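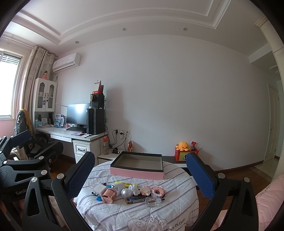 ## Cevulholm guest apartment — inspection before the summer season

Inspection done May 30, 2018, between two stays. Next one is planned for the end of July. I go by the same order each time, from the front door to the balcony. OK means I tested it myself. FIX means it must be done before the next guest arrives. WATCH means it can wait, but please look at it when you clean.

### Entrance and stairs

- [x] **Door closes and locks by itself.** OK. The closer is a little strong, so it bangs. I turned the screw a quarter turn and now it is more quiet.
- [x] **Key box opens with the new code.** OK. The wheels are stiff when one has cold hands. A drop of lock oil, not cooking oil, as somebody used last winter.
- [ ] **Stair light stays on long enough.** FIX. The timer gives 60 seconds. With two suitcases this is too short, I was in the dark at the second landing. The building manager can change it in the cabinet in the basement.
- [x] **Handrail firm.** OK on all floors.
- [ ] **Door mat lies flat.** WATCH. One corner is curling up. If it does not lie down again we buy a heavier one.

### Smoke alarms and fire

- [x] **Alarm in hallway.** OK, tested with button. Battery changed.
- [x] **Alarm in bedroom.** OK, tested with button.
- [ ] **Alarm in living room.** FIX. It gives a sound when I press, but weak. The date on the back side is too old also, so a new battery is not enough. I ask for a complete new alarm.
- [x] **Fire blanket in kitchen.** OK. It hangs on the left of the stove and can be reached without leaning over the burners. Keep it so.
- [x] **Extinguisher.** OK, needle in green. Serviced by Isaksson, the tag is signed.
- [ ] **Escape plan on inside of the door.** FIX. The paper shows the old furniture and the old meeting point. The meeting point is now by the bicycle stands, and not in the parking lot.

### Kitchen

- [x] **Stove turns off with the timer.** OK.
- [x] **Child lock on oven.** OK, but the guests do not find how to open it. I wrote a small note and put it in the house folder.
- [ ] **Cord of the water kettle.** FIX. The cord is brown at one place, near the foot. I took the kettle away already, so please do not put it back. The new one should have a short cord.
- [x] **Under the sink.** No leak. I put dry paper there in the morning and it was still dry when I left.
- [x] **Dishwasher hose.** OK, clamp is tight.
- [ ] **Cleaning products.** FIX. The drain cleaner was standing under the sink where a small child can take it. It must be in the high cupboard with the lock. This is the second time I write this.
- [x] **Refrigerator.** OK. The door seal was dirty but whole, I washed it.

### Living room and bedroom

- [x] **Tables steady.** I press with both hands on the edge, on four sides. OK, no table tips. A cloth that hangs low is a problem if a little child pulls in it, so with families we fold it up or take it away.
- [ ] **Bookcase fixed to wall.** FIX. The upper bracket is there but the screw goes only in plaster. It comes loose when I pull. Unitz sells a set with longer anchors, and the caps in the set have the right color.
- [x] **Window catches.** OK in both rooms. The bedroom window opens only a hand wide until one presses the button, as it should.
- [x] **Blind cords.** OK, wound up high on the hooks.
- [ ] **Extension cord behind the sofa.** WATCH. Not damaged, but it carries the lamp, the TV and often a phone charger. Please do not let anybody connect the fan heater there. I put a label on the plug.
- [x] **Bed frame.** All screws tightened. Slats whole.
- [x] **Small things left by guests.** Look behind cushions and on the tables before vacuuming. Cosmetics, medicine and button batteries go up high at once, and then in a bag with the date of the stay.

### Bathroom

- [x] **Ground fault breaker.** OK, it trips at the test button and goes back without problem.
- [x] **Hot water.** OK. It takes a while to come, but it is not burning at the tap.
- [ ] **Floor at the shower.** FIX. The anti-slip strips are loose, 3 of them. I removed these completely, because a half loose strip is worse than none. New strips should be put on a clean and fully dry floor.
- [x] **Fan.** OK. It holds a sheet of paper against the grille.
- [ ] **Silicone in the corner.** WATCH. A little black at the bottom. Wash it first, and if it comes back we must cut it out and do new.

### Balcony

- [x] **Railing.** OK, no movement. The bolts have surface rust only.
- [ ] **Folding chair.** FIX. One of the two chairs can close over the fingers. It is standing in the storage room with a red tape on it. Do not take it out again.
- [x] **Drain in floor.** Cleaned, there were many leaves.
- [x] **No grill on the balcony.** OK. The sign is in place.

### Costs and who does what

The alarm, the shower strips and the bookcase set I order from the usual place, the limit for this without asking is 300 and we stay below. The Vandar electrician looks at the living room socket at the same visit as the stair timer, so that we pay only one time for the travel. Electricity meter at my visit: 2,143. Please write the number again when you hand over the keys, it was forgotten last time and we had a long discussion about the bill.

When a FIX is done, put a cross in the box and write your initials and the day next to it, also if it was only a small thing. The old list stays in the folder behind the new one — do not throw it away before the insurance visit.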